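Speaker notes: Choosing and siting a swim spa
Nurhan Akyol, Ersoy Pools and Patios
Dealer training, 06/03/2025

Opening

Say hello, ask how many people have sold a swim spa before and how many have only sold hot tubs. Hands up is enough. Tell them the slides will be sent out later so they don't need to write down every measurement.

Main point for the first part: a swim spa is longer and a lot heavier than anything else on the showroom floor, and most problems start before it is delivered.

Size and access

The Bruleck is 16 feet long. Customers hear that number and measure the patio. They forget the side gate, the gas meter, the roof overhang and the neighbor's fence. Ask for photos of the whole route from the street. If the route has a turn in it, send someone out to measure.

The unit travels on its side. Allow for the height of the cart as well as the shell. If it won't go through, quote for a crane before the contract is signed, and put the crane on its own line.

Leave 30 inches clear on the equipment side. The panel has to come off and a technician has to kneel there. Decks built tight to the cabinet are the most common complaint from our service people.

The base

Reinforced concrete, level, one piece. No pavers on sand. Show the slide and let them look at it for a moment.

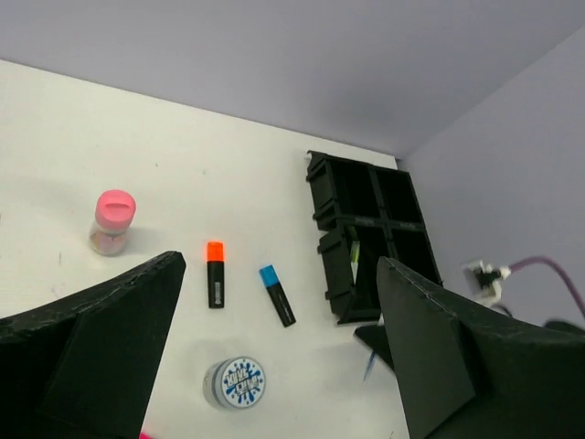
Water weighs more than people expect, and the full load sits on the base all year. For a raised deck, the customer needs an engineer's letter. We do not give opinions on decks, even when asked nicely.

Power

Both the Bruleck and the Lerton are hardwired. Neither one plugs into an outlet. Say this twice. The electrician should see the wiring sheet before the base is poured so the conduit comes up in the right place.

Currents and jets

Explain the difference in plain terms. The Lerton uses jets, and swimmers feel the water push at the shoulders. The Bruleck uses the Distora propeller, with a wider and smoother current. Casual users are happy with either. People who swim laps usually want the Distora, and they should try it wet before they decide.

Temperature

Families want it warm, swimmers want it cool. 80 degrees is a fair setting for exercise. It is too cool for sitting in. If the customer wants both on the same evening, talk about a separate hot tub.

Price questions

The insulated cover and lifter package is $3545. Bring it up early. Customers who hear about it at the end think they are being upsold.

Delivery is included within our normal area. Crane, base and electrical work are not.

Questions

Likely ones: winter use, salt systems, moving house. For salt, refer them to the warranty booklet. Leave the access checklist on the table by the door.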